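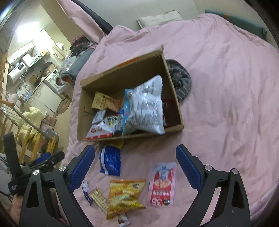

Sunday, evening

Didn't get out of the house until gone two, so the whole day felt short. Washed up, paid the Jetadau bill (107, up again), then finally started on the parcel I keep promising to send.

I used the brown box the last Wallin order came in. Did it all on the bed as the table still has the sewing on it. The big white bag with the blue on it is the awkward one. It weighs next to nothing and takes up half the box, and the only way it goes in is on a slant with the top squashed over. The small tan and brown packet went up against the left side and the one with the red band in the corner by it. I left the blue packet and the red and white pouch with the 35 on it until last. The pouch may have to lie flat on top.

Still not sure about the grey striped hat. It would stop things sliding about, but it's knitted and might end up smelling of crisps. It could go in a carrier bag first, I suppose.

Looked up the post. Up to 500 grams is no use to me, so it'll be the next price up. Hillitis is open until half five tomorrow and I can walk there from work. Need brown tape, the roll in the drawer is down to the cardboard.

Duvet cover is all creases and wants a wash anyway. Put it on tomorrow night if the airer is clear.

Soup for tea. Read 20 pages or so of the library book and didn't take much in. Ring Trenderon about the boiler before nine.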